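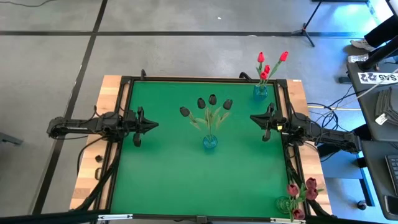 Vustuswood Manipulation Group, Bench Notebook

July, a little after 4 p.m.

Good long afternoon on the flower task with both arms! We are up to 47 keepers out of the 400 we want, and I'm happier with them than with last month's batch. The black tulips stay in the small round vase in the middle for now, red ones at the corners. Guangming Ren thinks we should start both grippers closed every time, and I've come round to it (sorry for grumbling, Guangming). Next set is 20 with the vase shifted toward the left arm. Please write down any episode you throw out, even the silly ones.

Print this page | E-mail this page
Contact | © Vustuswood | Back to top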